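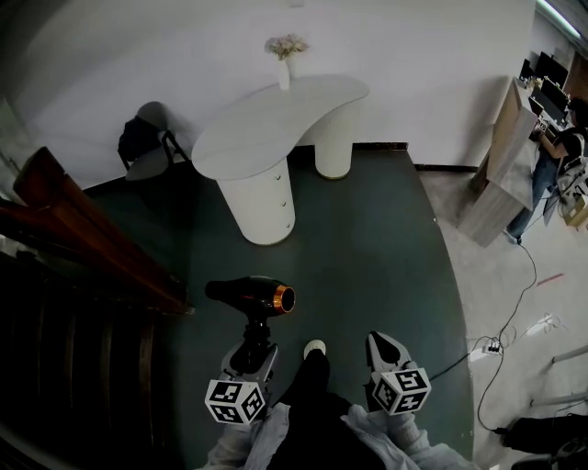 Figure 12.1 A black hair dryer with a copper-orange ring at the nozzle, and a white console table with a bean-shaped top.

Chapter 12
Small Appliances and the Dressing Area

A dressing area need not be a separate room. In many homes it consists of a table, a chair, and enough clear floor to stand on. The furniture is usually chosen first, and the small appliances are fitted in around it afterward. This order often leads to poor storage and to cords that cross a walkway.

This chapter considers the two together. Section 2 covers the hair dryer: its parts, its care, and the space it requires when put away. Later sections deal with table height, floor coverings, and the placement of decorative items - vases in particular - on surfaces that are also used for work.

Students should have completed the Verby floor plan exercise before beginning. The plan will be used again in the Faulkner case study at the end of the chapter.

Key terms: console table, nozzle, clearance, floor mat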